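Informe de seguimiento al fondo Dolan
Proyecto: catálogo y ciclo de cine del Oeste, Filmoteca Havero
Fecha: 26 de septiembre

Desde junio se han revisado 30 largometrajes y se ha completado la ficha crítica de 18 de ellos. Las restantes dependen de los derechos de consulta que gestiona la distribuidora Tenddale. El gasto acumulado asciende a 3.298 euros, dentro de lo previsto para esta fase.

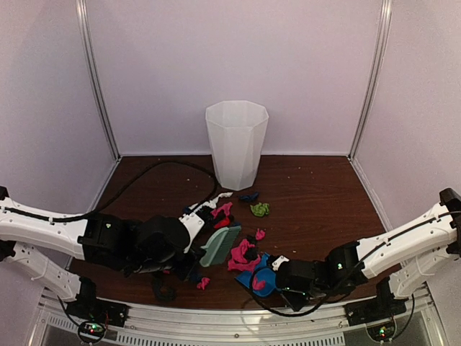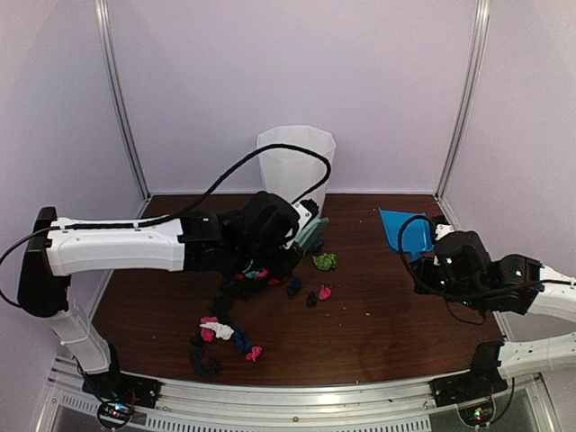
El ciclo público en la sala Otgate constará de seis sesiones, con presentación y coloquio de unos 20 minutos. Las hojas de sala reproducirán fotogramas en color, y se ha pedido a la imprenta que respete los tonos apagados de los interiores: un marrón oscuro de madera veteada, como el de la mesa de las fotografías, tiende a salir casi negro en las pruebas. La segunda prueba está pendiente de aprobación.

Queda por resolver la versión subtitulada de dos títulos mudos - los intertítulos conservados no coinciden entre copias - y se propone trasladar ambos al final del programa. Este cambio no altera el presupuesto concedido.

Se solicita al fondo la conformidad con el nuevo orden de proyección antes de enviar el programa a imprenta. Se adjunta la relación de fichas terminadas.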